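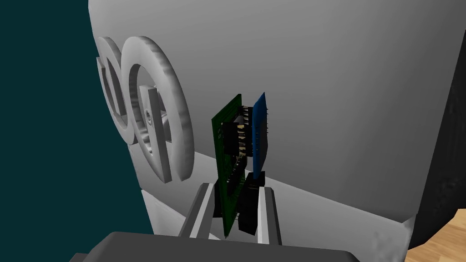 *Circuit board stack held in the gripper, from the simulated run.*

So, the Tranamus open day is behind us, and I think our grant paid for a pretty good afternoon! We ran the simulator on the big screen at Gurncombe from 2 p.m., with 40 people signed up, and the board handling task got the most questions by far. People wanted to know how hard the fingers squeeze (I've promised to put that number on the next handout).
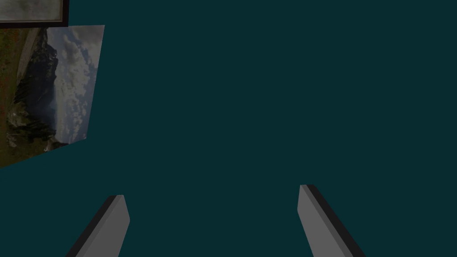
*Wrist view with the fingers open and nothing between them.*

The teal walls got a few comments too. We picked a plain color so the parts would stand out, and I'd like to keep it for the Vonach visit in November.

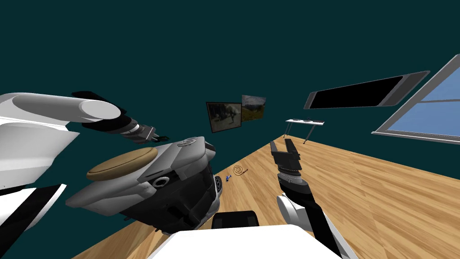

*Both arms and the gray appliance in the simulated room.*

On the money side, we've spent $471 on the day, mostly printing and sandwiches, and the Mnguni screen rental is still to be billed. I'll send the receipts together once that one comes in.

What I'd change is the schedule. We had three slots and the talk ran long in every one, so the question time got squeezed,
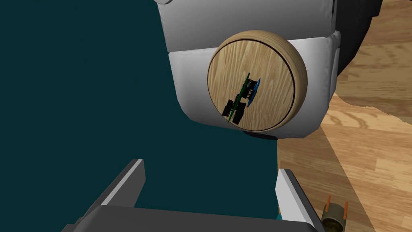 and I'd sooner drop to two longer slots next time. Could you let me know if that's OK with you before I book the room again? The sign-up page needs to go out pretty soon after.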